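Walter Bermúdez had waited 17 years for a table like this one, and when it finally stood in his kitchen he walked around it twice, grinning like a kid! His daughter laughed at him from the stairs. It was only a table, Dad. Only a table! He had carried the Modilen catalog in his coat since May, folded open to page 34.

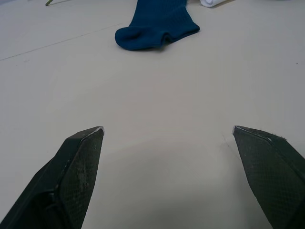
Supper was going to be his mother's soup, the real one, with the corn and the little dumplings, and he wanted everybody from Quintero Street around it. He ran his palm over the top first, slowly, all that pale smooth space, and found the one thin line slanting across it, so faint he felt he'd been let in on a secret. He loved it right away. He'd put his own bowl there.

By 5 o'clock the windows had steamed up and the first neighbors were stamping their feet on the mat. "Come in, come in!" Walter shouted, waving the ladle. "Sit anywhere you like! Well, anywhere except there."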